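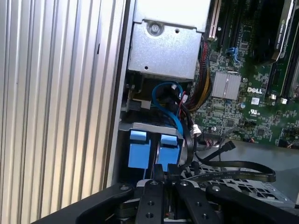
A Dell board with a finned heatsink and an Nvidia Quadro card close by.

Old office workstations sell for less than a decent pair of shoes. Jirkholm, a repair shop in Skakthorpe, takes in 500 of them a year and strips or rebuilds every one.

The first job is a good look. The side comes off, the tower goes down flat and the dust comes out. Then the graphics card is checked, as a working Quadro can be worth more than the rest of the machine.

The processor is a slower business. Lift the cooler straight off a cold chip and the old paste may hold on, so the shop runs each machine for 19 minutes first, then unplugs it.

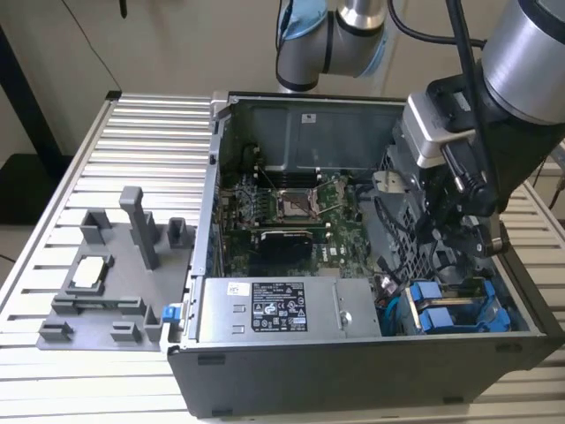
With the chip out, the socket needs care. The pins are fine and bend easily – one careless thumb can finish a board. Memory is simpler: open the clips and pull straight up. Drives in plastic carriers slide out and go to be wiped.

Power supplies stay shut. They are tested whole, and the bad ones go to Farevico for recycling, along with bare steel and dead boards.

A rebuilt tower with fresh paste and 2 new drives sells for £200. Most go to small design firms and students.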